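3.2 Simulated workcell

The physical cell was built on a bench in a shared workshop, where the arm is available to the project only in the evening and must be cleared when the woodworking group needs the floor. A simulated copy of the cell was therefore prepared before any motion was attempted on hardware. The copy was assembled by Slamet Lumbantobing in Zultis, using measurements taken from the bench with a steel rule and a caliper. Printed parts were imported from the same files that were sent to the printer, so their outer dimensions match the nominal design and do not include print error.

The task is the transfer of capped conical tubes between racks. Each tube is grasped by the cap from above, lifted clear, carried at a fixed height, and lowered into an assigned hole. Grasping by the cap keeps the fingers away from the neighboring tubes, which in a full rack leave little room on any side. It also means that the tube hangs from its top end, and any tilt at the cap is multiplied at the tip. An error of one degree at the wrist is enough to make the cone strike the rim of a hole instead of entering it.

Figure 4 shows the simulated cell during a transfer, with one tube suspended over the red rack. The white and blue racks stand nearby on the same mat, and both hold capped tubes. The liquids are given different colors so that a misplaced tube can be found by eye during replay. They are drawn as fixed solids and do not slosh.
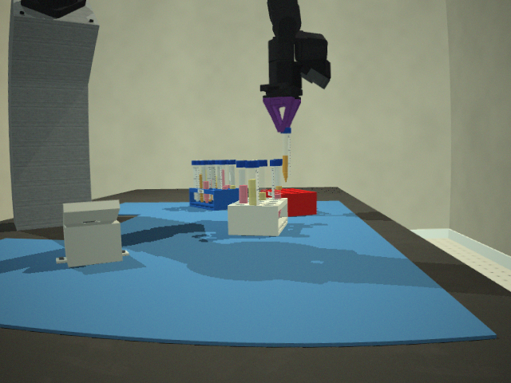

Figure 4. Simulated workcell with a blue-capped tube held above the red rack.

3.3 Placement trials

We ran 700 transfers in simulation. At the start of each run, rack positions were shifted by up to 8 mm from their nominal values — the largest offset we had measured after the bench was cleared and set up again. The planner, Viltotell, received the shifted positions without noise. A transfer was scored as successful if the tube was fully seated and no other tube had moved.

Contact between the cone and the rim of the hole was the most common cause of failure. Lowering the descent speed to 25 mm/s reduced the force at contact but did not prevent it. A short search motion was then added — a small spiral in the horizontal plane, started when the vertical force passed a set limit. The same search is used on the hardware without changes to its radius or pitch.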